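Toy library moves to pick-up orders from Evach depot

Last updated: 2020-03-26
2 min read

Families who borrow from the Prilau toy library will collect their orders from the depot at Evach until at least June, with browsing on hold for now.

Members can choose from a list of 172 sets by phone or email. Orders are packed the day before and left on a labelled shelf near the side door. The loan period has been stretched to six weeks, and late fees won't be charged.

Coordinator Brenda Haslam said the library has 412 member families, and most had already asked how borrowing would work.

"Blocks and puzzles went first," she said. "We've still got plenty of ride-ons, but you'll need a car with a decent boot."

Returned toys will sit for several days before they are cleaned and put back on the list. Members are asked to bring small pieces back sorted by colour — a sandwich bag for each is fine — and to tell staff if anything is missing.

Kauko Karppinen will take phone orders each morning. New members can still join, and the usual deposit has been dropped.

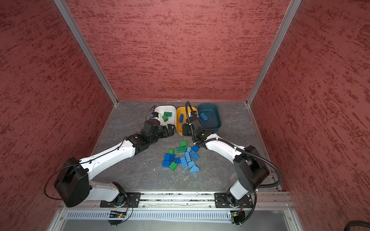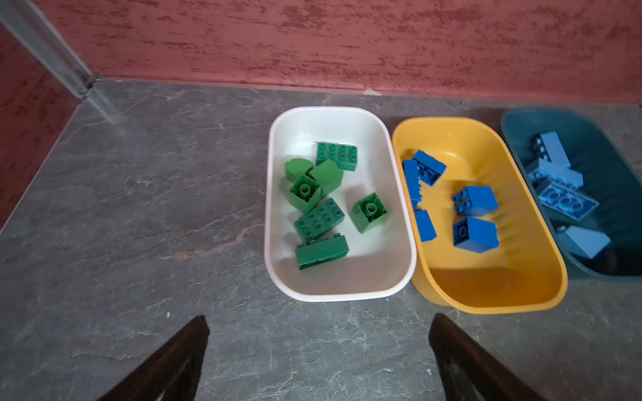 Green building blocks in the white bin, beside the yellow-orange and teal bins.

14 shares
2 comments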